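Statidham Home Forum > Bedrooms & Closets > Laundry on the bed: system or cry for help?

wilma_h
7 July 2026
Every time I do the wash, the whole lot goes on the bed. My theory is that a person who wants to sleep will eventually have to fold. My theory has been under review since November.

Today's state of affairs: darks in a heap in the middle, the striped thing out front, one white cloth folded on the left to show I have standards. Quilt and gray blanket are stacked at the head end. The jacket is on the wall, so I'm counting that as put away.

What do you all do first? I have nearly 50 minutes before I lose interest.
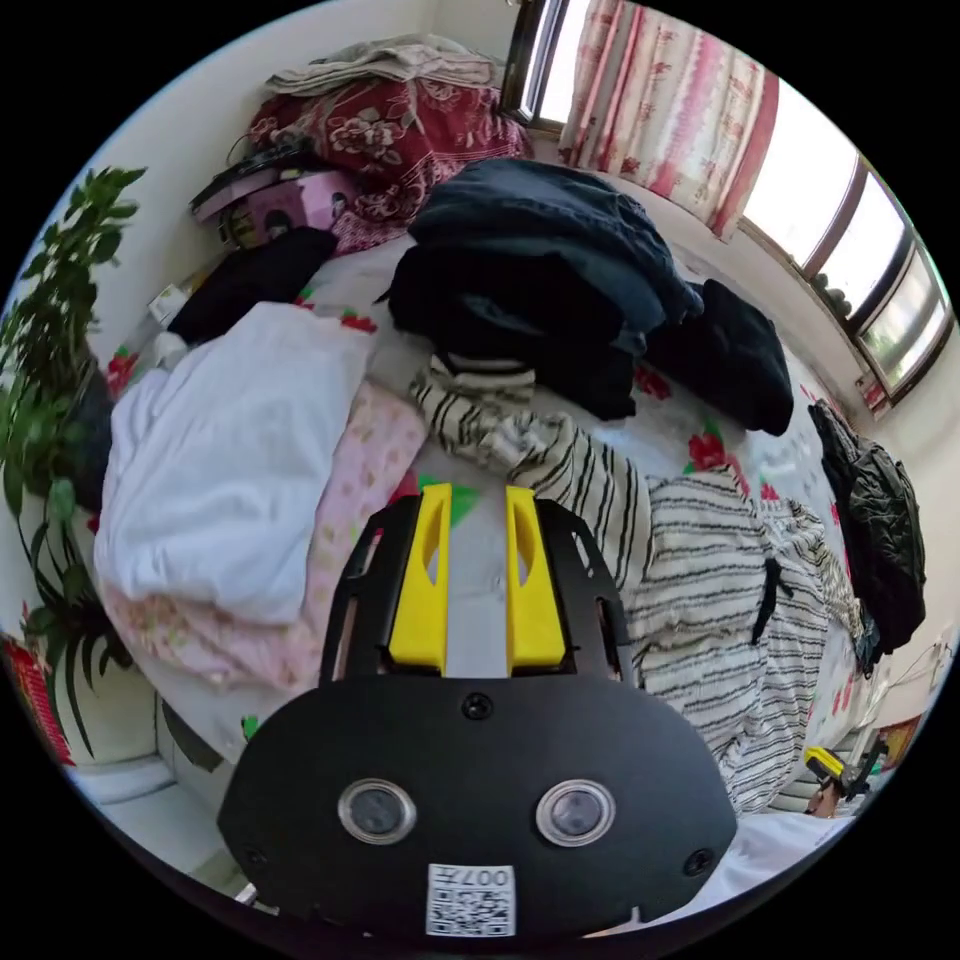

Replies

mertens_attic
Small stuff first. Always. You get a pile of finished things fast and it keeps you going. If you start with the big dark heap you'll be sitting on the floor reading your phone by the third shirt.

Sanne Van Dijk
Disagree completely. Big stuff first. Jackets and jeans take up the most bed and the least time. Do those and you can see sheet again, and seeing sheet is about 80% of morale.
Nice sheet, by the way. My grandmother had roses like that and we were not allowed to put so much as a sock on them.

mertens_attic
80% according to whom?

Sanne Van Dijk
According to me, in my house, where the laundry is folded.

givdale_gary
I bought a folding board. Used it 2 times. It lives behind the closet door with the other folding board.

wilma_h
OK, went with Sanne. Moved over to the other side to deal with the heavy things and it has mostly rearranged itself into a new heap. There's the big dark one with the green in it, which folds like a tent, and under that the denim.

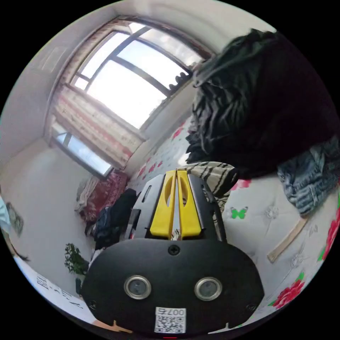

I can do jeans. Legs together, in half, in half again, done. It's anything with a lining that beats me. You fold it, it waits, it unfolds. I've been considering a row of hooks down the hall so I never have to fold a coat again, but the walls in these Flustdale rentals are mostly paint.

Sanne Van Dijk
Don't fold it then. Hanger. Anything that fights back gets a hanger.

mertens_attic
Or over-the-door hooks, no drilling. I have 23 coats on mine.

givdale_gary
Why do you have 23 coats

mertens_attic
It's cold in the attic.

linen_lou
Coming at this from the other direction: stop using the bed. I fold straight out of the dryer, standing up. Takes longer at the machine but there's never a pile.

wilma_h
Lou, my dryer is two floors down and shared with a man who sighs.

linen_lou
Fair. Bed it is.

Sanne Van Dijk
So is it folded?

wilma_h
The jeans are. The rest is going on the chair till tomorrow.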